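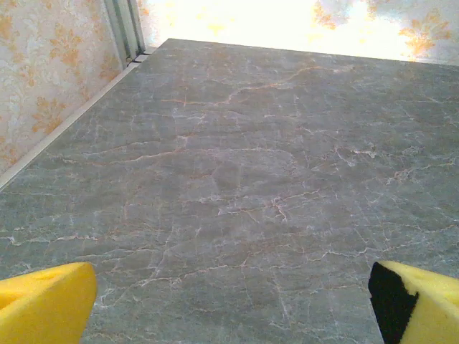 Gray marble-effect tabletop with white and orange veins.

How to Place a Legal Hold on Church Office Records
Updated May 30, 2019

A legal hold is an instruction to stop deleting or altering records that may be needed in a lawsuit, subpoena or government inquiry. These steps are written for a single congregation with one office and a shared file server. They follow the layout used in the Centhorpe records manual and do not replace advice from your attorney.

Before you start

Get the scope in writing from counsel. It should list the people covered, the subjects covered and the start and end dates. If no start date is given, use the date of the oldest related record you hold. At Centhorpe this was a box of membership letters from 2000.

Step 1. Suspend routine deletion

Open the retention schedule and mark every record class that falls within the scope. Turn off auto-delete for the affected mailboxes. In Sivaris, go to Settings, Retention, Holds and add each mailbox by name. Adding a group address does not cover its members.

Check backup rotation separately. Most office backups overwrite the oldest set, and a mailbox hold has no effect on them. Pull the oldest full set and label it with the hold number.
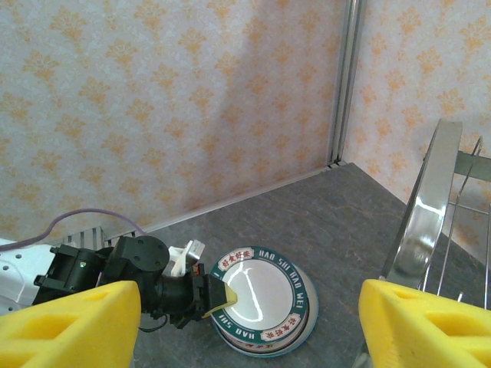

Two yellow gripper fingers, with a black gripper assembly between them.

Step 2. Send the notice

Send the notice to each person covered, including former staff who may still have church papers at home. State what must be kept, in what form, and whom to call with questions. Text messages and personal email are included if they were used for church business. Ask for a signed reply. Send a second notice to anyone who has not answered after four business days.

Step 3. Log the paper files

Give each box a number and record its location, date range and general contents. Do not reorder folders or remove staples. Minutes, personnel files and complaint letters each get their own line in the log. The Halim log sheet has 114 lines per form; start a new form for each room. 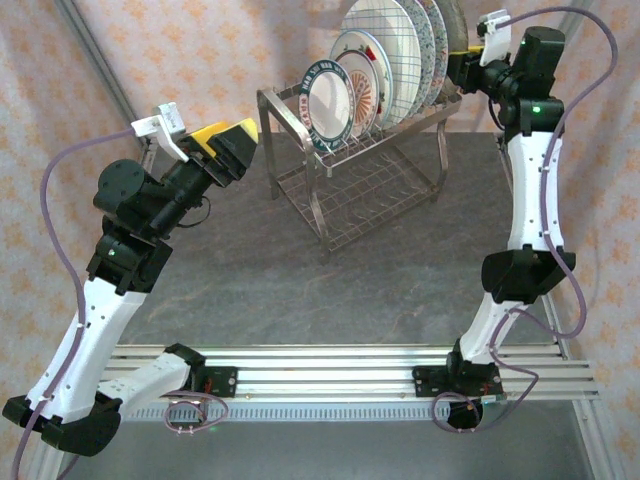

Pastoral notes need separate handling. Keep them, seal them, and enter them in the log as "restricted" without describing the contents. Counsel decides later whether clergy privilege applies. Office staff should not read them in order to sort them.

Step 4. Copy electronic files

Make two copies of each folder in scope. Use a tool that keeps the original file dates, such as Vekis; dragging files to a new drive may change them. Save the hash list with the copies.

Step 5. Release

A hold stays in force until counsel releases it in writing. Once released, restore the retention schedule and file the release with the notice and the log.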